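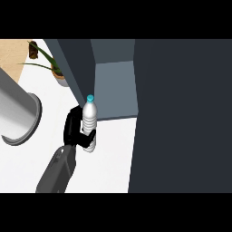
Every gripper needs looking after sooner or later, and most of the trouble we'll deal with in this chapter starts in the last few inches of the arm, where the fingers meet whatever they are supposed to be holding. A plastic water bottle is a good thing to begin with – you already know how one behaves in your own hand, how it gives a little when you squeeze and slides if you don't. Look at where the black finger lands on the simulated bottle that opens the chapter. It lies at a slant across the ribbed part, well below the cyan cap, and the bottle is pinched between that finger and the curved body of the gripper behind it. The bottle also leans slightly. In a simulator you can leave a lean like that alone while you think about it, and I would encourage you to do just that before you touch a single setting.

Chapter 7
Setting Up and Caring for the Gripper

When I first taught this material, I started with the controller, as most books do, and by the second hour half the room had gone quiet. These days I start with the fingers. They are the part you will clean, adjust, and replace more than any other, and they are also the part you can understand just by looking (which is a great comfort on your first day with an unfamiliar machine!).

The machine we will follow through the chapter is the Zullgate cell in the teaching lab at Stedard, a single arm with one gripper that picks bottles and other household items and sets them down again. By the time it had its first full service, in May, the cycle counter read 2,116. The service plan, drawn up by Crisanto Evangelista, calls for the finger pads to be wiped down every 50 cycles and changed at 3,000, so there was plenty of life left in them on paper. On the bench it was a different story. One pad had worn smooth along its outer edge and the other looked nearly new, and you may already be guessing what that says about the way the fingers were closing.

We'll come back to those pads in Section 7.3, with the measurements, and you will get to work out the correction yourself. Before that, Section 7.1 takes you through zeroing the gripper: power down, lock out, check that the fingers move freely by hand, then power up and teach the closed position. Please don't skip the hand check, even if you are in a hurry. Section 7.2 covers grip force, and there we will build a model of the cell in Sulier, our simulation package, and try several settings on a bottle before sending any of them to the real arm.

A word about the model. It will only be as good as the numbers you put in, and students are often surprised at how much the friction value matters – far more than the shape of the furniture or the color of the floor. Write down every value you use and where you got it. The Yap worksheet at the back of the chapter has a column for this.

You will need your notes on joint limits from Chapter 6, a clean lint-free cloth, and a 2 mm hex key for the pad screws. If your lab uses a different gripper from ours, read the maker's manual alongside the text and follow its torque figures wherever the two disagree.

7.1 Zeroing the Gripper

Start with the arm parked and the gripper empty.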